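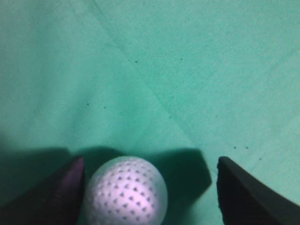
February, evening, starting a little after supper. I want to get the whole ball-and-plate business written down before I forget why I changed things, and also so that Agnese doesn't have to reconstruct it from my sticky notes again (sorry, Agnese). The arm has been going under the name Olta since the first shoulder bracket held, and tonight was all about the last few inches of its reach, where every mistake I made upstream comes home. The dimpled ball is a good test piece because it wants to roll away from anything that touches it off center. With the fingers down on either side it sits nearer the left one, with a wider strip of green cloth showing on the right, and if I close from a spot like that the left tip gets there first and gives the ball a shove. So I need either a better centering move or a gentler close, and I went back and forth on that for longer than I'd like to admit.

Where things stood at the start

Wrist camera is on its new bracket, the one Uldis printed for me with the thicker neck. It no longer nods when the elbow stops. The gripper servo is the same one as before. It takes position commands from 0 to 1000, with 1000 being fully open, and I had been closing in one go, which is quick and also rude. The control program still runs off the old laptop, the one we call Quinlan after the sticker on the lid, and it still wants to be started twice before it finds the USB adapter. I have made my peace with that for now.

What I changed

Closing is now done in two stages. First a fast move down to 600, then small steps of 16 with a short wait after each one, watching the servo's load reading the whole way. When the load climbs past 170 (whatever units the servo thinks in - I have never found them written down) the program stops stepping and holds. I picked 170 by squeezing my own thumb and then a rolled-up sock, so please don't treat it as science.

I also moved the centering check later. It used to run while the wrist was still coming down, and then the last bit of travel would undo whatever it had fixed. Now the arm comes down, pauses, looks, shifts sideways by half the difference between the two gaps, and only then starts to close. It costs a second or so per try. I don't mind, there's tea.

One snag that ate most of an hour: the finger finder in my code kept treating the shadow on the cloth as part of the left finger. The shadow is big and has some good sharp corners, and to a simple brightness threshold it's every bit as convincing as the real thing. I tried moving the lamp and only got a different shadow. In the end I threw out the threshold and gave the code fixed outlines for both fingers, since the camera and the gripper travel together anyway and the only thing that changes is how far open they are. Uldis suggested this in the fall and I told him it was inelegant. It is, and it's staying.

Then the plate. White on white is a hard one for the ball finder, because the top edge of the ball goes soft against the disc behind it and the circle fit starts wandering. Looking for the dimples works much better. They're darker than the rest of the ball and nothing on the plain disc resembles them, so I count small dark marks inside a candidate circle and take whichever circle has the most. 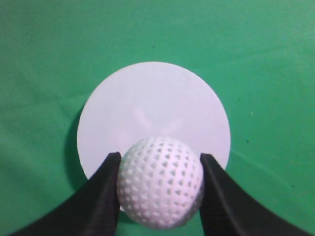 Odds and ends from the rest of the evening

The two pink smears on the disc are reflections, angled in toward each other, and my dimple counter leaves them alone because they're far too long and faint. I was ready to write a special rule for them and was pleased not to have to.

Lint. The cloth collects dark specks and the finder does notice them. I set a minimum size, and I'm also going to bring the lint roller from home. Nonda, our trusty parts bin, needs a lid too while we're talking about fluff.

Zero position for the gripper needs redoing every time the fingers come off. I bring the tips in until only a thin dark line is left between them, write down the number, and back off a touch so the servo isn't pushing against itself and getting warm. I did this at the table with the cloth cleared, wrist tipped up toward the backdrop, so I could see both tips properly. 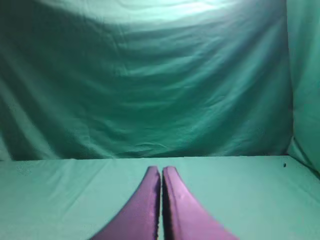

Fingers nearly shut, nothing between them, green cloth behind.

They look so much more purple with the light on them! Down over the ball they go almost black, and that's one more argument for the fixed outlines over anything based on color.

For next time

Agnese Laur has asked for the step size and load limit to live in the settings file where she can reach them. Fair enough, I'll do it first thing.

Try the Drorkier springs in the finger linkage. Uldis Sepp has a bag of them and says I can have four.

Smooth out the long crease in the cloth, or iron it if the makerspace iron has come back.

Lamp is still on the wrong side.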